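Urau paired hand grippers, review

The Urau set is sold for recording manipulation tasks by hand. The operator holds one gripper in each hand, does the job at normal speed, and the jaw positions and hand poses are logged for training a robot arm later. We bought ours through Malinowski for £957, cables included, and have used it since March at our Grustdale site.

Setup is short. Each gripper takes one cable, and the logger finds both without a driver install. Calibration took 17 minutes the first time and is quicker after that. The printed manual leaves out the order of the steps — the left unit must be zeroed before the right — and we lost a morning to it.

We tested with household tasks: cups, lids, and lining a small bin with a plastic bag.

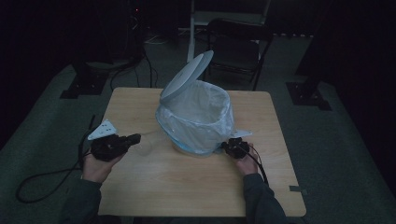 Flerness Handling Group, Test and Equipment

The bin is the harder job. With the bag gathered over the rim, one gripper has to steady the can while the other works on the plastic, and thin film is where the Urau jaws are weakest. The pads hold a folded edge well enough but slide on a single layer. Clear cups gave no trouble at the default closing force.

Tracking was steady over 2000 recorded runs. We discarded 18, most of them for a dropped connection on the left unit. Reseating the plug cured it each time, and a locking connector would be a sensible change.

Comfort is fair. The grips suit a medium hand, and the trigger spring is stiff enough to tire the fingers after an hour. The cables are long enough for table work, but they drag when the operator turns, and we now route them away from the feet before starting.

The export format is plain and well documented. Timestamps from the two units agree closely, and nothing needed resampling before use.

We would buy the set again for rigid objects. For bags and film, budget for softer pads, sold separately by Malinowski.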